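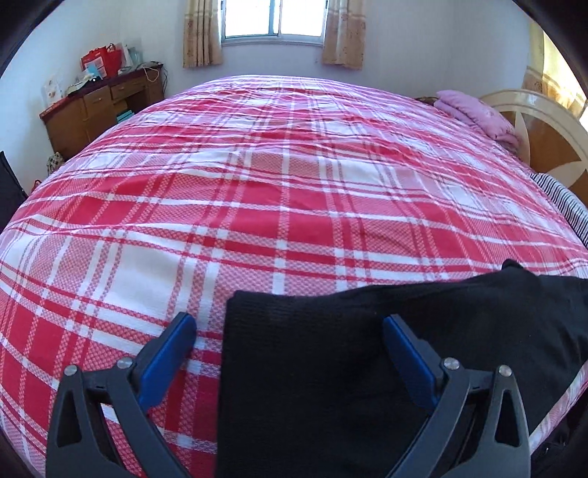
Lewis Carnegie says I'm too hard on sleep trackers and should give the Plultis another month. Fine, but it's had 44 nights already.

Last night's score was 179. Out of what? The app won't say. I was up at 4 with a book and it logged that as "deep rest."

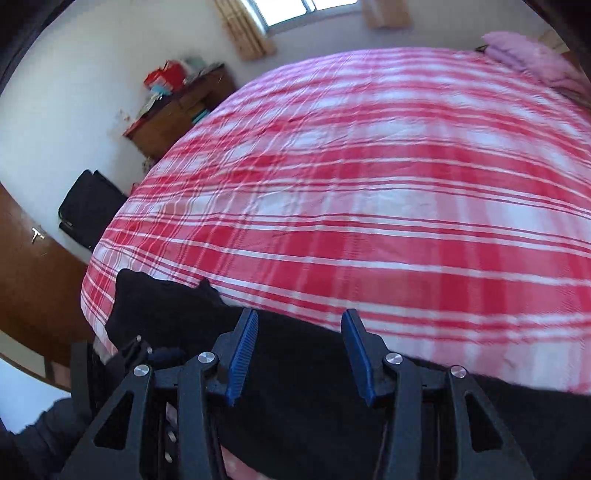
Red and white plaid, night 44.

And now they want $9 a month for "insights." The free one told me to go to bed earlier — my mother had that in beta for years.

If anyone has seen a study Plultis didn't pay for, send it over. I'll read it. Probably at 4.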